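River cruise fans, I have some fun news for you. Wieser is adding a second ship on the Irnitz next season, and I've been grinning about it since the email landed in my inbox this morning.

Some of you will remember that I sailed the Irnitz with them two summers ago and wouldn't shut up about it for months. It's a small river (you can practically shake hands with people on the bank) and until now there's been one ship doing one route, up to Illholm and back, and it sold out so early that half of you wrote to me asking if I had a secret number to call. I don't. Sorry!

The new ship takes 148 guests fewer than you'd find on most of the big river boats, and the sailing is eight nights, one way, starting in Illholm and finishing in Ustthorpe. That last part is what got me excited, because Ustthorpe has the old salt harbor and the covered market, and the current route turns around well before you get anywhere near it.

Fares start at $1000 per person for an inside cabin in the shoulder season, and if you book before the end of July they'll knock it down to $700. Meals are in that price, and so are the walking tours in each port, but drinks and tips are extra. Solo travelers, I asked, and yes, there's still a supplement. They wouldn't tell me how much yet, grumble grumble.

I got Roland Heywood from their sales office on the phone for a few minutes and he was a good sport about my list of questions. He told me the waiting list for the old route had grown to over 587 names, "and at some point you have to stop apologizing and get another ship." He also said the lock above Illholm is getting new gates this winter, so the first sailing won't leave until the work is signed off. If you're picky about dates, I'd wait for the final schedule.

One thing I'd watch is the flights. You arrive in one town and leave from another, and the train back from Ustthorpe is slow and stops everywhere. Wieser will sell you a transfer, though I'd price the train first and bring a sandwich.

Food was the weak spot on my trip (lovely breakfasts, sleepy dinners), and Roland swears the menus are being redone for both ships, with more local fish and less beige. I'll believe it when I've had seconds!
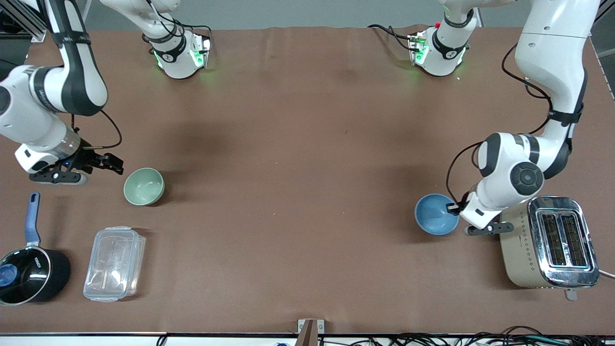
Kitchen items and a pale sage-green bowl on the work table.

Booking opens at 8 in the morning, online and by phone, and past guests get first pick of the upper deck cabins for the opening week. I'm going for one of the little corner ones at the back, where you can hear the water at night, so please leave me at least one. If you've done the old route and have opinions about cabins, put them in the comments and I'll pass the good ones along.

587 shares
8 comments
Last updated: 4:40 p.m.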